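Nikinow Shelf Assistant
Two-arm restocking for small stores and break rooms

The Nikinow takes over the part of restocking most people like least: moving single items between a table and a shelf, over and over. It works with upright cans, tubes and jars, one at a time, using two grippers with jointed fingers. Your staff still decide what goes where.

Set it up with a table on one side and the shelving close by. Leave the floor in front clear so the base can turn.
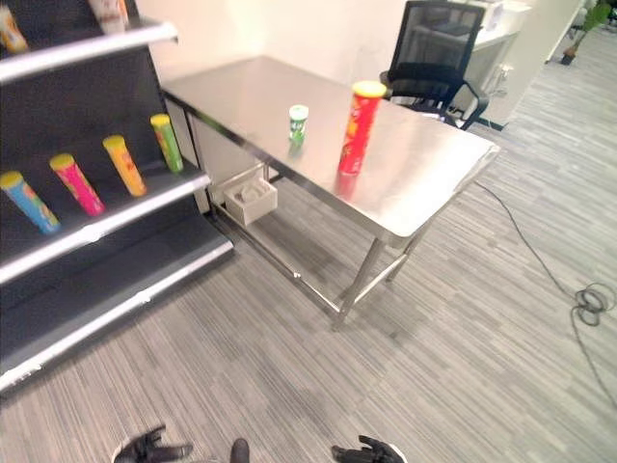 Snack cans on the middle shelf, with two more containers on the steel table.

What changes for staff

At Lastbridge, a shop in Istutdale, restocking used to fall to whoever closed. Shift lead Jeanie Paterson moved that job to the afternoon when the Nikinow went in last February. Closers now check the shelves and fix what needs fixing, and they leave by 6. No one's hours were cut. Two people asked to be trained on the machine and now handle the daily startup.

It is slower than a person. Plan on over 165 items in a shift, and keep someone within earshot. Crushed or leaking cans should be pulled by hand before the start. 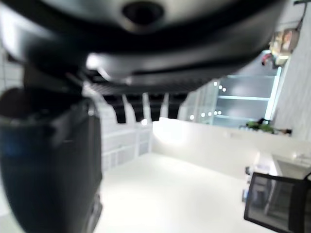 Each wrist has its own small camera, which is used for the last few inches of a reach. Wipe the lens with a dry cloth at the start of the day. Finger pads wear down and should be checked monthly. They come off with one screw and can be changed at the store.

Training takes 5 hours and is done on site by Lucía Miranda of Zabala, our service partner. We ask that everyone who works near the machine attend the first hour, including part-time staff.

Replacement gripper set, left and right: $1,345
Finger pads: sold in packs of 6
Lease and purchase terms: on request from Zabala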